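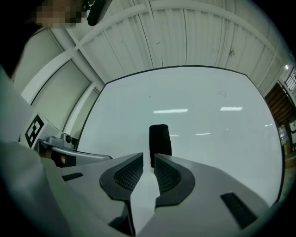

# Skirska hand gripper, three weeks in

The Skirska is a gripper you hold yourself. You squeeze, the fingers close, the camera records, and later a robot is supposed to learn from your example. I have spent most of March setting an example.

It costs $700, which buys the gripper, a printed quick-start sheet and a login for the Troltine upload service. The first 2,000 clips are included. After that you pay by the month, and the price page takes some finding.

**The fingers.** Easily the best part. The pads have a fine crosshatch to them and they hold on to things. Blocks, sponges, a dish brush, my own sleeve. They're also replaceable, and swapping a pair took me less time than opening the bag they came in. Thin objects are less fun. Anything flatter than a house key gets chased across the table like a bar of soap.

**The body.** Pale gray, with black rubber strips on top, and a good deal bulkier than the product page led me to expect. For ten minutes it's fine. By the end of an hour I was switching hands and making small noises. Tove Ravn, who has bigger hands than I do, had no complaints and told me so twice.

**The software.** Hmm. Troltine sorts your clips into "usable" and "review," and it has strong feelings about shiny tables. On a glossy white top under ceiling lights it sent 62 of my clips to review in one Saturday. I put down a bath towel and it cheered up. The manual recommends "a suitable surface" and leaves it there.

I wrote to support about the sorting. Ekrem Güneş answered the same afternoon, in full sentences, with a setting to change. It helped a bit.

**Against the Savdale.** The Savdale is lighter and its app is nicer to look at, but I tried Haris Bhutto's for a day and dropped everything I picked up with it at least once. I'd take the sore wrist.

Four stars. It loses one for the price page.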